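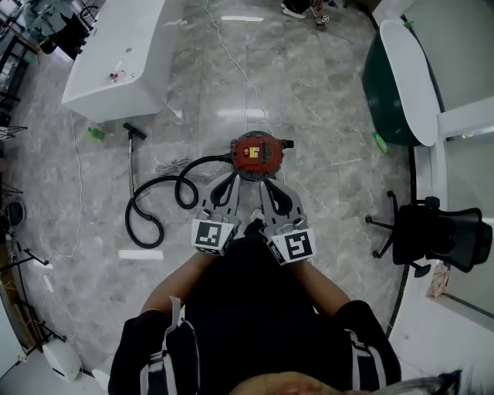 How to clean and reseal a tiled floor

Most tiled floors that look worn out are only dirty. Years of mopping leave a thin film of detergent over the surface, and the film holds dust, cooking grease and whatever comes in on shoes. Getting it off takes a weekend, most of which is waiting. The method below suits porcelain, ceramic and natural stone, with differences noted where they matter. It was written up after doing the hall, kitchen and laundry of a single-storey house in Jorkton, 113 tiles in all, and the quantities are from that job.

Work out what you have

Porcelain and glazed ceramic don't absorb water and don't need sealing. The grout between them usually does. Natural stone such as marble, limestone and travertine needs both the stone and the grout sealed. Plenty of porcelain is printed to look like stone and it can be hard to pick once it's laid.

Put a few drops of water on a clean tile in an out-of-the-way spot and leave them for 20 minutes. Wipe up and look at the colour. If the tile has darkened, it's absorbing water and should be treated as stone. If there's no change, check for a repeating pattern. Printed tiles come in a limited number of faces and you'll find the same vein turning up again a metre or two away. Polished stone that was sealed recently can also pass the water test, so if you're in doubt, treat it as stone.

Do the same test on the grout. If the drops sit up in beads, the old sealer is still working and you can stop after the cleaning stage.

What you need

Vacuum cleaner with a hard floor head
Two buckets
Flat mop with at least four washable pads
Stiff nylon grout brush
pH-neutral stone and tile cleaner
Alkaline tile cleaner, for porcelain and ceramic only
Penetrating sealer, water-based
Small foam brush or a grout applicator bottle
Lint-free cloths
Knee pads
Rubber gloves and safety glasses

We used Muralon cleaner and sealer because the tile shop stocked them. Any equivalent will do if the label names your type of tile. Don't use vinegar, lemon juice or anything sold as a limescale remover on stone. Acid etches marble on contact and the dull mark has to be polished out by someone with the right machine. Wire brushes are out as well, on any tile.

Step 1: Clear and vacuum

Move everything off the floor, including the fridge if you can manage it. Vacuum slowly, with the bristles down on the floor head, and go over the room a second time at right angles to the first. Grit left on the floor turns to paste when you wet it, and the paste ends up in the grout.

Change to the crevice tool for the edges, under the kickboards and along the tracks of sliding doors. Door tracks are worth the trouble. Ours held enough sand to dirty the first bucket of water on its own.

If your vacuum has a brush roller that can't be switched off, leave it in the cupboard and use a soft broom. Check the wheels as well. A stone caught in a wheel will scratch polished marble from one end of the room to the other.

Step 2: Strip the film

Mix the cleaner in warm water at the stronger rate given on the bottle. Fill the second bucket with plain water for rinsing the mop.

Start in the corner furthest from the door and work on a patch you can reach without moving, a bit over a square metre. Wet it well, leave the solution for as long as the label says, and keep it from drying. On a warm day that can mean going over it again with the mop. Agitate with a fresh pad, then pick up the dirty solution with a wrung-out one.

Change the rinse water when you can't see the bottom of the bucket. On a floor that hasn't been stripped for years this will be often.

Old acrylic polish comes up as a cloudy, slightly sticky layer. If you strike it, stop and buy a proper stripper. General cleaner will soften polish without removing it, and the floor will look worse than when you began.

Step 3: Scrub the grout

Grout sits lower than the tile, so the mop rides over the top of it. Apply cleaner along the joints and scrub with the nylon brush, along the line first and then in short strokes across it. Do a few joints at a time and wipe up as you go.

Stubborn black spots near a shower or sink are generally mould. An oxygen bleach powder mixed to a thin paste works on white and pale grey grout. Try coloured grout in a hidden spot first. Chlorine bleach lightens it unevenly. Whichever you use, rinse off the previous product completely before the next one goes down, and never mix two together.

Any grout that crumbles under the brush has to be replaced. Rake it out to a depth of at least 2 mm, vacuum the dust out of the joint and regrout, then wait the full curing time on the bag before sealing. Cracks where the floor meets the wall shouldn't be filled with grout at all. That joint needs flexible silicone in a matching colour.

Step 4: Rinse and dry

Rinse the whole floor twice with clean water and clean pads. If it still foams on the second rinse, do it a third time. Leave the windows open and stay off it overnight. Stone and grout have to be dry right through before sealing, and in a damp winter that can take two nights. A fan on the floor helps – a heater pointed at one area doesn't, as you get patches that take up sealer at different rates.

Step 5: Seal

Do a test tile behind a door and let it cure. Some sealers darken stone slightly and it's best to find out before the middle of the lounge room.

For stone, spread a thin, even coat with a clean pad or cloth, over tile and grout together. For porcelain and ceramic, run the sealer along the grout only, using the foam brush or applicator bottle. An 800 mL bottle did all our grout with a little left over. Stone uses much more, so go by the coverage rate on the label.

Wait five to ten minutes, or whatever the maker states, then buff off every bit of excess with a dry cloth. Sealer left on the face of a tile dries to a smeary haze. If that happens, dampen a cloth with a little more sealer, rub the haze until it loosens and buff it dry straight away.

Most products call for a second coat. Keep foot traffic off for the time stated, and keep water off for at least a day.

Looking after it

Vacuum or sweep a couple of times a week, more often at doors that open to the garden. Mop with neutral cleaner at the weak dilution. Too much detergent is what builds the film up again.

Put a mat on both sides of the outside door, without a rubber backing, as rubber can stain stone. Wipe up wine, coffee, citrus and oil when they spill.

Repeat the water test once a year on the grout near the sink and the front door, where it wears first. Those areas may need a fresh coat well before the rest of the floor does.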